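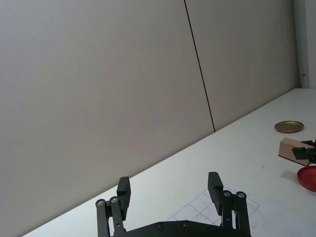

*Gridded paper on a white tabletop, with a two-finger gripper in the foreground.*

## Sentence handed down in the Nelitz warehouse fraud case

The regional court has sentenced a former stock controller at the Nelitz distribution site to three years in prison for fraud and false accounting. A second defendant, who admitted a lesser charge in February, received a suspended term of two years.

The court heard that 323 delivery notes were altered before being passed to the accounts office at Divard, the haulage firm which ran the site under contract. Of these, 155 related to goods that never reached Nelitz. Payment was made in full to Uysal, a supplier whose own records were later used to establish the true quantities. No charge was brought against the supplier or any of its staff.

Presiding judge Vendula Vondráček said in her remarks that the first defendant had held a position of trust and had made use of it over a long period. She accepted that he had no earlier convictions and had repaid part of the money before trial. His guilty plea came only after the prosecution had closed its evidence, and the reduction in sentence was small as a result.

The defence had asked for a suspended term, citing the defendant's health and his care of an elderly parent. The court found that the number of altered documents made immediate custody unavoidable. He may appeal against the length of the sentence but has given no notice that he intends to do so.

Miloslav Murín, who appeared for Divard in the related civil claim, confirmed that the firm will continue to seek the outstanding balance. The claim has been adjourned until the written judgment is available, and both parties have been directed to exchange statements of loss before the next hearing.

Members who advise businesses with outsourced storage may wish to read the section of the judgment on signatures. The court gave little weight to initials entered on a delivery note by a person who had not been present when the goods were received, and it preferred the gate log wherever the two differed.

The written judgment will be added to the Rudusis case library once it has been released. Requests for a paper copy should be made to the library desk before 4 p.m.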